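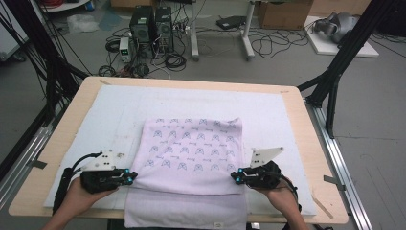 Household Textiles, Unit 3: Towels and towelling

Notes to accompany the lecture. Read before the workshop and bring them with you.

1. Terry and flat weaves

Most bath towels are terry. A terry cloth has two sets of lengthwise threads. One is held tight and makes the ground of the cloth, the other is kept slack so that it stands up in loops when the crosswise threads are beaten in. The loops are what take up the water. Longer loops hold more but take longer to dry and catch more easily on rings and zips.

Flat towels (tea towels, glass cloths, waffle cloths) have no loops. Waffle is the odd one out, as its raised squares give it some of the thickness of terry at a lower weight.

Velour is terry with the loops on one face sheared off. It feels softer and takes a print well, but the cut side is slower to pick up water. Printed beach towels are often velour on the front and looped on the back.

2. Weight

Towel weight is given in grams per square metre. It tells you how much yarn is in the cloth and nothing about the quality of that yarn. A heavy towel made from short fibres will shed and go thin sooner than a lighter one made from long fibres. When you compare samples, write down the weight and the fibre separately.

3. Colour and print

Yarn can be dyed before weaving, or the whole cloth can be dyed afterwards. Prints go on last. With pigment prints the colour sits on the surface with a binder, which can leave the printed part stiff. Reactive dyes bond with the cotton and leave the handle much as it was.
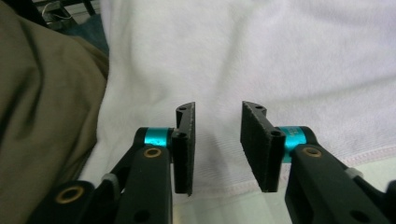 Photo: Cukix

4. Washing and softness

New towels often carry a finish from the mill that makes them feel soft in the shop and slows absorption. Two or three washes will take most of it out. Fabric softener puts a similar coating back – leave it out of any sample you mean to test.

Hard water is the usual cause of stiff towels. Minerals stay in the loops, and line drying sets them flat. Shaking the towel before and after drying lifts the pile again.

5. The drop test

Lay the sample flat, loops up. Let one drop of water fall from a pipette and time how long it takes to sink in fully. Repeat at three places, well away from the hems. If the drop is still on the surface after 30 seconds, record "over 30" and move on.

Use the Priken and Henurard samples from the March set. The Montoya sample is for the shrinkage exercise and should not be wetted yet.

Reading: course reader, page 262 onwards. Bring your results table to the next session, filled in by hand or typed.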